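Home | Archive | Workshop | Plumbing | About

Filed under: Water, Household

Descaling schedule for a combi boiler on hard well water

The house in Istusdale runs on a private well. Hardness at the kitchen tap has been stable since we moved in, and high enough that the kettle grows a visible crust inside a week. The kettle is a minor problem. The plate heat exchanger in the boiler is the one that costs money, and this post is mostly my notes on how I now keep it clear.

The boiler is a Felex, wall hung, installed by the previous owner. The hot side of the exchanger is a closed loop with inhibitor in it and gives no trouble. The domestic side sees fresh well water every time a tap opens. Calcium carbonate drops out of solution faster as the water gets hotter, so the deposit forms where the plates are hottest and works back toward the inlet.

The first symptom was temperature swing at the shower. The burner fires, the water in the exchanger overshoots, the control cuts the flame, the water cools, and the burner fires again. The period was 9 seconds at its worst. A new thermostat cartridge in the shower made no difference, and I should have known it wouldn't, as the kitchen tap did the same thing.

I had isolation valves with service ports fitted on the cold inlet and the hot outlet. If you do one thing after reading this, do that. Without the ports the exchanger has to come out of the case, and on this model that means draining both sides and replacing the seals. With them, the job is two hoses, a bucket and a small pump.

The current procedure:

Turn the boiler off at the isolator and let it cool. Close both service valves. Connect the pump outlet to the cold side port and the return hose to the hot side port. Fill the bucket with warm water and citric acid, mixed to the strength on the packet. Open the ports and run the pump. Reverse the flow halfway through. Stop when the return hose no longer brings up bubbles. Flush with clean water until the pH strip reads the same as the tap.

I tried a branded liquid descaler from Rellotby before settling on citric acid powder. It worked as well, and it cost 2 times as much per flush. The powder keeps indefinitely if the tub is shut properly. It cakes if it isn't. 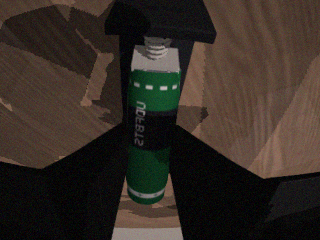 Ormsby wrote in to say that the flush should be triggered by pressure drop across the exchanger and that going by the calendar wastes acid in a house with low hot water use. I agree with the principle. The difficulty is that a differential gauge needs two tapping points and I only have the service ports, which are closed in normal use. As a compromise I log the cold meter that feeds the boiler and flush on volume.

The meter read 2,041 at the July flush. I write the figure on a strip of masking tape inside the boiler cover, next to the previous one. Kitchen and garden cold water branch off upstream of it, so everything it counts has gone through the exchanger.

On cost, the valve kit with fittings came to 149, and the pump was one I already had for the pond. A replacement exchanger plus labor would have been several times that. I have not tried to put a figure on the gas saved. The scale does insulate the plates, but my gas readings are too coarse to separate that from the weather.

A softener would be the more complete answer. I have held off for now — the only sensible location is a cupboard with no drain, and the regeneration cycle needs one. A phosphate dosing cartridge on the boiler feed is the next thing to try. It does not remove hardness, it slows the crystals from sticking, and the effect is reported to fall off at higher temperatures. I have turned the hot water setpoint down in the meantime, which the shower has not suffered from.

One correction to the earlier post on valves: the service ports on this kit take a standard garden hose thread, and the washers supplied were too thin to seal. Thicker ones from any hardware store fit.

Print this post | E-mail this post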